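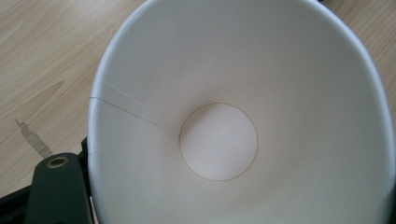
Page 4

Report on the open day visit, Nallow lab
Cosmin Furtună, robotics elective, Standmont

Last updated: December

We were asked to say what we learned at the open day and whether it changed our minds about our own project. My short answer is that I learned a lot about cups and I have not changed my mind.

The demonstration was paper cup handling. A person holds the gripper by its grip and does the job by hand, over and over, and the recordings are used later to train an arm to do the same job. The presenter told us the set so far has 2,250 recordings in it. I asked how many different kinds of cup that covers and was told "mostly this one." It is a plain white paper cup with nothing printed on it.

I can see why they like it. The side seam and the ring around the base are easy to make out when you look down into it, and the wooden table under it is plain apart from a small stain. My worry is that none of that holds in a real kitchen. Our cafeteria has printed cups, cups with lids, and stacks that stick together. When I brought this up, the answer was that more data would fix it. Maybe it would. I would have liked to see a test.

We did get one live run of the arm, with a policy they call Tavel. It picked up the cup on the second try and set it down about where it should. The handout says the policy worked 166 times in its last round of trials, but it doesn't say out of how many. I wrote that down as a question and did not get to ask it, as our group had to move on.

The part I thought was good was the hand-held tool. I got to try it. Squeezing a paper cup hard enough to lift it and not so hard that it folds takes more care than I expected, and I crushed 2 before I got the feel of it. The tool does not record force, only the view and the finger opening, so I don't know how the arm is supposed to learn the part I found difficult.

For our own project I still think we should start with a fixed fixture and simple code, and collect demonstrations only if that fails. Open questions for the group:

- total number of trials behind the handout figure
- results on any cup that was not in the recordings
- cost of the tool, which the handout leaves out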